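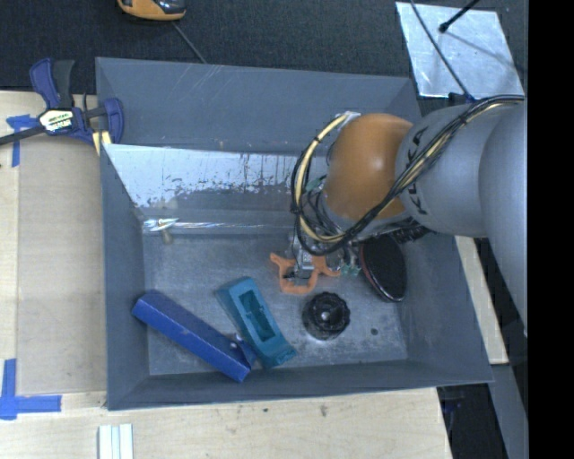 Fig. 1. Tray on the bench, sheet panel leaning across the far end. Blue block, teal part and black knob on the floor.

June 29, 2026
Bench notes, parts tray. K. Begum to check the panel section before anything is ordered.

Purpose: record the state of the grey tray and the parts kept with it, and settle which go to the Nurnden shelf and which stay on the bench. The old list dates from December and no longer matches.

Tray
Sloped walls, flat metallic floor. The floor is scratched and mottled over the working area. None of the marks I ran a fingernail over catches, so I am treating them as surface wear. There is one small dark hole to the right of where the knob sits. Gauge pin goes in 8 mm and stops. No burr at the lip. Leave it open for now; if small fasteners are to be stored loose in the tray it will want a plug.

Bench fixing
Blue bar clamp with black handle on the table edge at the upper left. Tape marks are blue painter's tape, with an L at the lower left corner. Reset the tray to the L if it gets moved. Do not peel and re-lay the tape by eye, the last time this was done we lost a morning to it. If the tape lifts, mark the corner in pencil first.

Sheet panel
Reflective sheet metal, rust-brown streaks and drips towards the lower edge. Wiped with solvent on a white rag: some colour came away, most did not. Second wipe with the Clesanano paste, 30 seconds, small patch on the back only. Patch is brighter but I can feel a slight texture under it, so the staining may have got into the surface. Not going further without a second opinion. Weight on the bench scale 400 g. Karthik thinks it came off the Hettiarachchi cabinet; the hole spacing should tell us, if the drawing can be found.

Small shiny fitting near the left end of the panel's lower edge: leave where it is. It has been knocked before.

Blue block
Long, dark blue, small silver bolt near the right-hand end. Bolt is finger tight plus a bit. Did not torque it. Length does not agree with the December list, which I suspect was measured on the diagonal. Remeasure with the long rule. Longest side goes against the stop, the other way round it rocks.

Teal part
Recessed cavity in the upper face, long and rectangular. Slanted sides, one end curved. Cavity collects swarf and has to be blown out before measuring. Depth readings repeat well at the middle and badly at the ends, probably my handling of the probe. Repeat with the narrow tip. Label on the storage box says "Miltero spare", which is no use to anyone; new label to say what it is and who wants it. 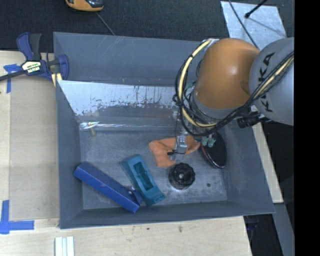

Fig. 2. Orange cloth on the tray floor above the knob. Teal part and blue box to the left, black oval piece leaning at the right.

Cloth
Orange, crumpled. Goes in the rag bin at the end of the week with the rest. Not to be used on the panel, as it sheds and the fibres hold on to the paste. White rags only for that, from the drawer under the vice.

Black oval piece
Dark speckled face, thin shiny reddish rim. Do not lay it face down. The rim marks easily and I have no means of putting it right. Wrap in tissue when it goes to the shelf.

Knob
Black, round, scalloped outer edge, thick body, small light centre. Runs true enough by hand on a mandrel. Tried it on the spare shaft: slides on, slight rock, needs a shim or a different shaft. Drawer 81 has shim stock, thinnest on top. Put the offcuts back in the packet please.

Shelf or bench
Shelf: oval piece, teal part once measured.
Bench: blue block, knob.
Undecided: panel, pending Karthik.

To do
Long rule on the blue block, both long edges.
Narrow probe tip, teal cavity, ends only.
Find the Hettiarachchi drawing. Try the flat file before asking the office.
New label for the Miltero box.
Order paste, the tube is down to the fold.

Added later: Karthik has looked at the test patch and would rather not polish the front at all. Panel to be wrapped as it is and put upright behind the flat file until the drawing is found.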